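So this is what November looks like at my place: a tablecloth with ferns on it, two arms, and more chargers and power strips than any household should own.

I've been putting off writing about the demos because I kept thinking the numbers would be more impressive next week. They're at 108 now, out of a planned 300, and I've decided that's enough to have opinions. The project is called Trarncombe (I name everything after towns that sound like they have one pub), and the goal is easy to say. Ask for an adapter, a plug or a cord, and the arms pick it out of a messy spread and put it off to one side. No scripts, no hand-tuned positions, just a policy trained on me doing it over and over.

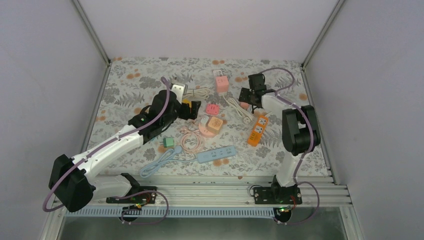
*Page last changed: Monday, 9:40 pm*

The left arm has something small and yellow-orange in its fingers, and the right one is waiting with its gripper open. I try to record plenty of moments like that, where one arm works and the other just hovers! My first batch had both arms moving all the time, and the policy learned that holding still was somehow illegal. It fidgeted. Adding demos where one side stays put fixed most of it.

The colors are on purpose. My earlier set was nearly all white accessories, and the model kept mixing up the plugs with the cords they belonged to. So now there's a round pink strip with a peach cube sitting on top, a little green adapter, an orange strip lying at an angle, a light blue one up front, and cables curled up in between. I rearrange the lot before each episode – and I mean really rearrange, because if I get lazy and nudge two things an inch, I end up with ten copies of the same demo.

Cables are still the worst. A cube is a cube from any side, but a coil lands differently every time, and if you grab it in the wrong spot half the table comes along. I threw out 34 episodes for that and then fished a few back out, the ones where I dropped the cable and picked it up again properly. Those recoveries are gold. Clean demos teach the arm what to do when all is well, and mine spends a lot of its life in other situations.

Labeling happens in Tudulent, my little script that plays back each episode and lets me type a sentence for it. I write 2 versions of every instruction, one tidy ("pick up the green adapter") and one the way I'd say it with my hands full ("grab that green thing").

Next up is more stacked stuff, then a training run over the weekend if the fan on my desktop holds out. I'll post the success rates either way, even if the cables win again.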